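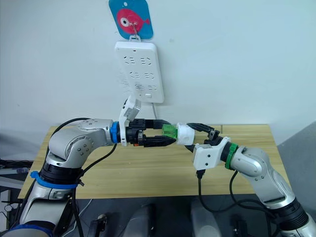
*Both grippers on the part, green piece left, white piece right*

**Two-arm insertion policy — how do I report the result?**

Ieva Lepik

Writing up our Zorkach runs, due in January. Policy trained on 300 demos, tested over 200 trials. Task is two arms working on one small part, left gripper on the green piece, right one on the white. 19 trials ended with the pieces together but crooked. Do I count those as fails? My advisor says yes, labmate says no. Also we only have 6 part shapes, is that enough to say "generalizes"?

### Wilfredo Mercado

Depends what you wrote down *before* the runs. If the rule was "pieces joined" then they pass, but say so. I'd give three numbers: straight, crooked, failed. Reviewers hate a hidden bucket.

Also log the hold and the approach as seperate stages. Left arm holding the adapter with the prongs up, right gripper open and a short gap away — good place to cut. Crooked ones on our Soriano setup mostly came from the hold, so check there first. 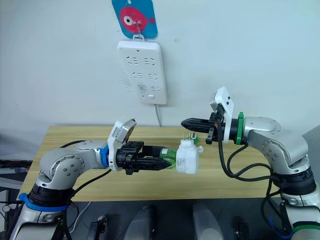 ### Dean Fairclough

count them as fails, safer

### Consolacion Javier

Agree with Wilfredo on the split. On the shapes — no, don't say generalizes. Were all 6 in the training demos? Then you have tested nothing new. Hold one out, retrain, run it again. Slow but its the only version I'd beleive. If no time, write "across six trained shapes" and move on.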